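Subject: Re: Tridel kitchen pack - anyone tried it?
Date: 2019-01-02
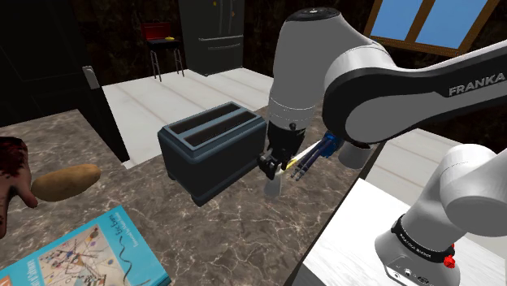 **Pao-chu Tse**
Simulation lead, Buvley

Hi all,

> On the list, Fabbri support wrote:
> > The Tridel kitchen pack is open for trial users. It comes with counters,
> > small appliances, food and hand tools, and an arm model you can drive
> > from your own controller. We'd love to hear how it runs on ordinary
> > desktops.

I've had it going on my desk machine for a while now and I'm having a great time with it! The render at the top is from my own setup, with the Franka over the marble counter, the toaster beside the gripper and a potato off to the left. I was braced for a week of config files and instead had the arm moving before lunch (the sample controller is short and you can read the whole thing in one go).

What I like most is the resets. I ran more than 300 of them overnight and the memory use stayed flat - our old Plelelard scenes used to creep up until the machine gave in. Swapping objects is one line each, and the marble and the toaster both take the light nicely.

Things I'd still like fixed:

- Thin objects in the gripper are fiddly. I had to drop the time step and raise the friction before I was happy with the grasps.
- There's a faint gray ghost on the counter under the gripper. It's see-through and I take it for a rendering glitch. Does anyone else get it, or is it my driver?
- The hand model has a dark, patchy texture. Fine for my work, less so if you train on skin.
- Loading takes 19 seconds on my box, and I'd love to see that come down.

I'm on version 2 of the pack. Version 3 is supposed to land in June with soft objects, and I can't wait to try bread in that toaster.

Happy to share my settings file if anybody wants it, just write to me off list.

Pao-chu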